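Progress report to the programme office
Two-arm Tabletop Handling: Working Rules and Good Practice
Reporting period ending March
Prepared by the Harnora bench team

1. Purpose of this report

This report covers the second period of the grant. The work is to write, try out and revise a set of working rules for small two-arm stations that handle light household items on a table. The rules are meant for teams of two to six people who run such stations in shared rooms. They do not replace a risk assessment or the arm maker's manual, and the draft says so on its first page.

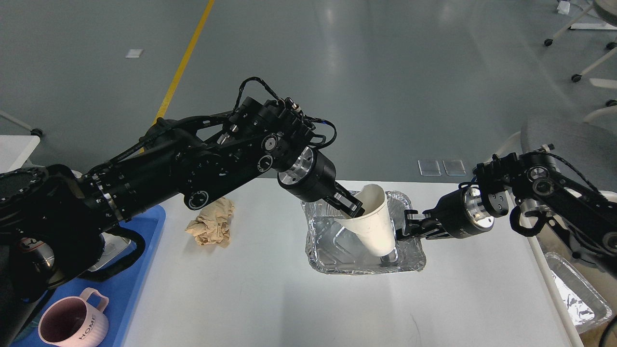
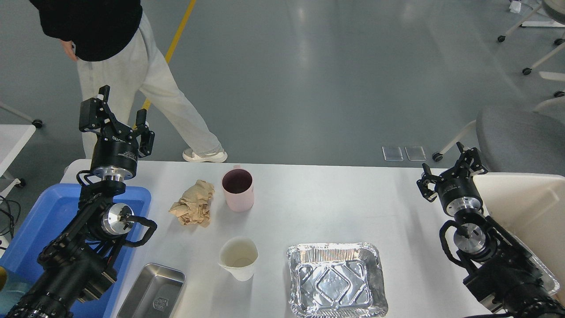 Figures 1 and 2. The two-arm station at Harnora, with paper, foil and drinking-vessel items on the table.

2. Summary of position

The draft rules are now at version 2. Twenty-three rules are in the current text, down from a longer list in the first period. We merged those that said the same thing in different words and moved a number of maintenance points to an annex.

The trial at Harnora is complete. The trial at Skirnon has started and is running behind. The Clasero site has agreed to use the rules but has not yet set a start date.

Spending is within the budget for the period. One change to the plan is requested in section 8.

3. What was done

We ran 400 logged handling attempts at Harnora under the version 1 rules. Each attempt was one transfer or one two-arm hold of a light item. Operators filled in a short sheet after each block of work, saying which rules they had used, which they had skipped and which they had found unclear.

The sheets were more useful than the logs. The logs tell us when the arms were stopped and by which switch. They do not tell us that an operator stopped early from doubt about whether a rule applied, and this came up often in the comments.

After the trial we held a review meeting, went through every comment, and rewrote the text. Most of the changes in version 2 come from that meeting. A further half-day was spent walking through the start-up and shut-down steps with the draft in hand and marking any step where the order on paper differed from what people did.

4. Main changes to the rules

4.1 Table layout

Version 1 said that the table should be "kept tidy". Operators read this in different ways. Version 2 asks for an item list for each task, fixed to the station, and says that anything on the table that is not on the list must be taken off before power is applied to the arms. Crumpled paper, offcuts and packaging may be used as task items, but they must be on the list like anything else. Otherwise they get cleared as rubbish in the middle of a block, or real rubbish gets left in place.

4.2 Two arms on one item

This section is new. Version 1 treated each arm as if it worked alone. When both grippers hold the same light item, the question is which arm lets go first and who decides. The rules now say:

One arm is named as the holding arm before the attempt starts.
The other arm opens first and moves clear before the holding arm moves away.
If the item buckles or slips, both arms stop where they are. Nobody reaches in.
The item is taken out by hand only after both arms have been put in the stopped state and the operator has said so aloud.

We discussed whether a spoken call was needed for a single operator. It has been kept. Visitors and colleagues are often within earshot, and operators said they preferred to have one habit for all cases.

4.3 Soft, thin and breakable items

Paper cups and foil trays crush easily and give little warning. Ceramic items do not crush but can break if they are dropped or squeezed. Version 1 had one grip force limit for everything. Version 2 has three item classes, each with its own limit and its own rule about working height. Breakable items are to be moved only as high as the task needs. Damaged items of any class are taken out of use at the end of the block, even if they could still be picked up, and foil with a torn edge is removed at once.

The limits themselves are set by each site for its own grippers. We did not think it right to print one number for all equipment.

4.4 Parked position

Operators asked for a clear statement of when the arms count as parked. In version 2, an arm is parked when it is in the position named in the site sheet, its gripper is open and empty, and motion is disabled. An arm that is merely standing still is not parked. Resetting the table by hand is allowed only when both arms are parked.

4.5 Cables

Cable loops on moving arms are checked at the start of each session, through the full range of the task at slow speed. The check covers clips, connectors and any place where a loop could catch on a bin, tray or table edge. Bins may be kept beside the arm bases, but the slow-speed check must be done with the bins where they will be during work. Two sheets from the trial mentioned that a bin had been shifted after the check, and version 2 now asks for the check to be repeated in that case.

4.6 People passing

Shared rooms have people walking through them. Floor marking helps, but it only works if everyone in the room knows what the line means. The draft now asks each site to write down what its markings mean, tell everyone who uses the room, and repeat this for new starters. Chairs on casters are to be kept out of the arms' reach. The operator pauses the arms if a person comes within the distance given in the site sheet. We considered a rule asking for the room to be closed during work and decided against it for stations of this size. Sites that want to close the room can do so under their own arrangements.

5. Results so far

Most of the stops logged at Harnora were made by operators and only a small share by the equipment itself. We see no reason for concern in this. A rule set that makes people slow to press stop would be a poor one.

The comments fall into a few groups. The largest was about wording, mainly the words "clear", "safe" and "parked", which were used loosely in version 1. All three are now defined on the first page. The next group was about the length of the start-up checks. Operators found them too long for short sessions. We have cut the repeat checks where the station has been left locked and unattended for less than a lunch break, and kept them in full for the first session of the day.

We can't yet say whether version 2 is better than version 1. It reads better, and the review group found fewer points to argue about, but it has not been through a full trial.

6. Sites and partners

Skirnon has the version 2 text and has run its first blocks. The plan is for 200 attempts there. Its station has a narrower table than ours, and the team has already told us that the layout rule is hard to follow when more than a few items are out at once. We have asked them to keep to the rule as written for now and note each case.

Tymoshchuk, our partner for the plain-language edit, has returned comments on the first half of the text. The edit has shortened many of the rules and removed most of the abbreviations. The second half is expected early in the next period.

Clasero will use the rules with staff who have not worked with arms before. This is the trial we expect to learn most from, and we'd like to see it start as soon as their room is ready.

7. Problems and risks

Delay at Skirnon. The start slipped by roughly three weeks while a replacement gripper part was on order. The part has been fitted. If the present rate holds, the trial will finish in the next period, though late in it.

Record sheets. Some sheets from Harnora were filled in at the end of the day, when the detail had been forgotten. Version 2 of the sheet is one side of paper and is collected after each block.

Overlap with site rules. Both active sites already have general room rules, and in a few places these differ from ours. The draft now states that the stricter rule applies until the difference is settled – this is a stopgap, and the final text should list the common cases.

Staff time. The review took longer than planned. The hours have been found from the time set aside for training material, which will now be written after the Skirnon trial.

8. Change requested

We ask for approval to move the training material from this period to the next, with no change to the total budget. The material would otherwise be based on a text that is still being edited.

9. Next period

Finish the Skirnon trial and review the sheets.
Complete the plain-language edit with Tymoshchuk.
Agree a start date with Clasero and visit the room before work begins.
Write the training material, subject to section 8.
Issue version 3 to all sites for comment.

The version 2 text, the blank record sheet and the table of comments with our replies are attached as annexes A to C. The financial statement is sent separately.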